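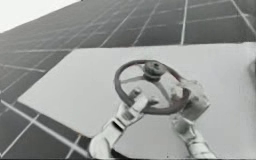
Two robot arms with both hands on a valve wheel, inside a computer simulation.

Can a robot do your chores yet?

My niece asked me this while she was supposed to be emptying the dishwasher. I said "sort of," and she said that wasn't an answer. So I wrote her a longer one, and now you get it too.

Let's start with wheels. You've seen the kind you turn to open or close a pipe. Maybe there's one behind your school, or on the side of a fire truck. You grab it, you twist, and if it's stiff you grunt a bit and twist harder. Easy!

Now try it in slow motion and pay attention to your hands. Your fingers have to go around the rim without bumping into the spokes. Then one hand pushes while the other one pulls. When your arms get too twisted up, you let go, grab a new spot and keep going. You never planned any of that, did you? Your brain has been practicing with your hands since you were a baby who couldn't hold a spoon.

A robot has to learn every bit of it. And a lot of the learning happens in a simulation, which is a pretend world inside a computer, kind of like a video game. It has pretend floors and pretend boxes, and the computer works out what would happen if a real robot pushed on something. If the robot drops a wheel in there, you just press restart. Nothing gets dented, and no one's toe gets squashed (I like that part best). A robot can try the same job 2000 times in there and never ask for a snack.

Holding a wheel up off the floor is a different job from turning one that's mounted in place. A mounted wheel stays put while you work on it. Once a wheel is in the air, the hand is doing all the holding, and if the grip is only on one side, the rest of the wheel wants to swing down. Try it with a big dinner plate. Actually, please use a plastic one. 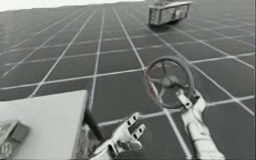 Adebayo Uzor read my first draft and wrote back, "You're being too nice to the simulation. A pretend wheel never has grease on it unless you remember to put the grease in." And he's right! Real wheels can be rusty, or sticky, or a tiny bit bent. A robot that does great in the pretend world can get to a real workshop and look completely lost. People who build robots call this the "sim-to-real gap," and they spend a lot of their time trying to make it smaller.

So what about chores at home? Some are already taken care of. Robot vacuums have been bumping into chair legs for years. Washing machines are a kind of robot too, if you ask me, just one that stays in its spot. Those machines each do one job, though, and they don't need hands.

Jobs with hands are harder. Folding a T-shirt is tough for a robot, because a shirt changes shape each time you touch it. Picking up your bedroom might be worse. I have 7 mugs at home and they all have different handles, and you could pick up any of them with your eyes shut.

In shops and factories it's easier to get a robot working, since people can set things up so the parts always come in the same way. Your bedroom floor doesn't do that. Mine doesn't either.

My niece wanted to know if a robot would be emptying the dishwasher by January. I told her no, and she went back to the forks.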